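July, early start, kettle on by 7.40

Bus priority box, Halwood corridor. Picking up where I left off, which was with the Etim board refusing to talk to the signal cabinet at the Plukside end. Ekene had a look over my shoulder and spotted that I'd put the two data lines in the wrong way round. Swapped them, got a clean handshake first go. I'd like that hour back please!

Ran the replay with last month's bus positions. 1,636 pings in the file, and the parser swallowed all of them once I'd stopped it choking on the blank route field. The early green request is still going out too soon, though. I had the trigger set at 200 metres from the stop line, and with a stop in between the bus is still letting people on while the cross street sits there on red. Halyna reckons we should trigger on doors closed instead, and I think she's right — but only the newer buses send a door signal, so we'd need both ways in.

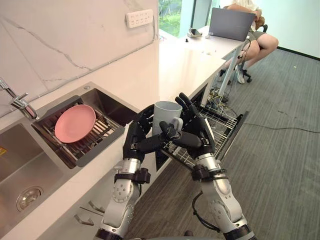
Grey mug, two hands, just over the dishwasher rack.

After lunch tried the mixed version. Doors closed if we've got it, distance if we haven't. Much better on route 6, where the stop is tucked right up against the junction. On the others I can't see much difference yet. Amarachi wants the wait for people crossing on foot shown alongside the bus delay, and she's dead right, it's no use shaving time off a bus if someone with a pushchair is stuck on the kerb for ages. Added a column for it. Not filled in.

Odd thing: every so often the log shows a 600 ms gap, then two requests at once. Might be the modem, might be my queue. Ebere had something like it on the Dronberg job and it was the queue, so I'll start there (grumbling).

To do
Order more of the little green connectors, we're down to the bent ones
Ask Ayodele which buses have the door signal, need the list by depot
Cap the request queue and rerun the same file
Label the two data lines!! Tape will do

Left the board powered up overnight, logging to the spare card.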